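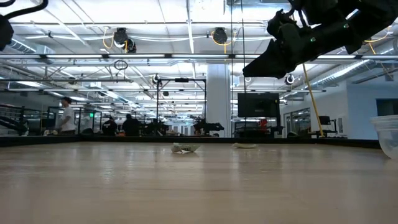 Nisha Garg wrote back after the draft went out and said the talk should start with the cost of the bins, as that is what residents ring up over. I have moved it up, so slide 2 is now the money.

SLIDE 2. Cost
Fludthorpe sends 408 tonnes of kerbside recycling to the sorting centre each year. Loads over the contamination limit are charged at the landfill rate. Say the next bit slowly: the extra charge goes on the rates notice, under waste services. Last year 41 loads went over.

SLIDE 3. What goes wrong
Bagged recycling is the main problem. Staff can't see into a tied bag, so the whole bag is pulled off the line. Soft plastics come second, and they wrap around the rollers. Tissues and paper towel go in the red bin, used or not. The fibres are too short to be pulped again.
Pause for questions. Someone will ask about pizza boxes. Clean half in the yellow bin, greasy half in the red.

SLIDE 4. Lids
Expect an argument. The old council brochure said leave lids on, the current one says take them off. Small loose lids fall through the screens and end up in the glass. For now, follow the current one. Pushpa Lodhi is chasing a final answer from Lutamitz before the new contract starts in July. If she has it by the night, change this slide.

SLIDE 5. Containers
Rinse, don't scrub. A quick swirl in the leftover dishwater is enough. Check the bottom for a number, but tell people the number only names the type of plastic. It doesn't mean the item is accepted.

SLIDE 6. The trial
7 streets, two inspections each, tags left on the bin handle. Colour of the tag matters: green for fine, orange for a reminder. No fines during the trial. Repeat that if the front rows look cross.
Map is on the next slide. Pandey Street is in, Tulano Court is not.

SLIDE 8. Contacts
Leave this up while people get their tea. Spare fridge magnets are in the box under the urn table, and the large-print ones are at the bottom.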